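Ovgate Bout Records: README

Results and scorecards from professional boxing cards, one row per bout. 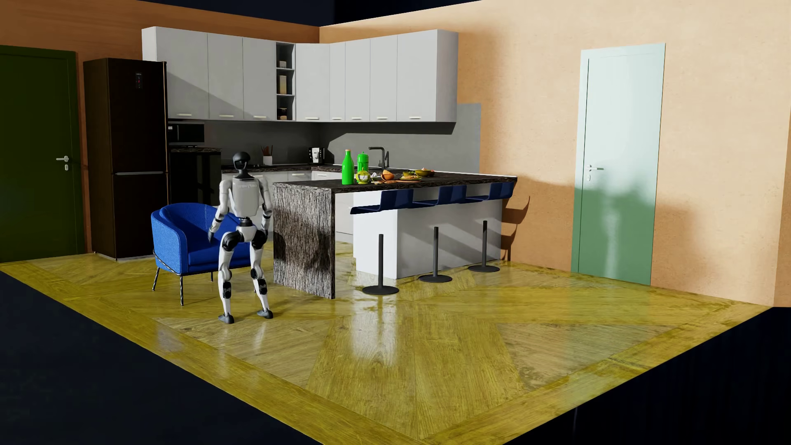 The current release has 2737 bouts, starting with cards held in 2000. Every bout has a result. Scorecards are included where the promoter or the local commission published them, so many of the older rows have only a winner and a method.

Last updated 1/27/23.

Files

bouts.csv – date, venue, weight class, scheduled rounds, result, method
cards.csv – judge scores by round, joined on bout_id
fighters.csv – name, stance, height, reach

Weights are in pounds, taken from the official weigh-in. Height and reach are in inches. A blank cell means we have no value. Zero means zero.

Method codes are KO, TKO, UD, SD, MD, DQ, RTD, TD, DRAW and NC. Retirements in the corner are coded RTD even if the announcer called them a TKO.

Known problems

Six bouts have two judges' cards and no third. They are marked partial in cards.csv – please leave them out of any scoring averages.

Fighters who changed ring names may appear twice. The Marchetti list of aliases was merged in May and fixed most of these, but 11 pairs are still open.

Overturned results show the final ruling only. The original result is in the notes column.

Loading

The files are UTF-8 with commas. Sistex users need to set the date column to text before import or the day and month get swapped. The Mireo loader reads all three files as they are.

Send corrections as an issue with the bout_id and a link to the source.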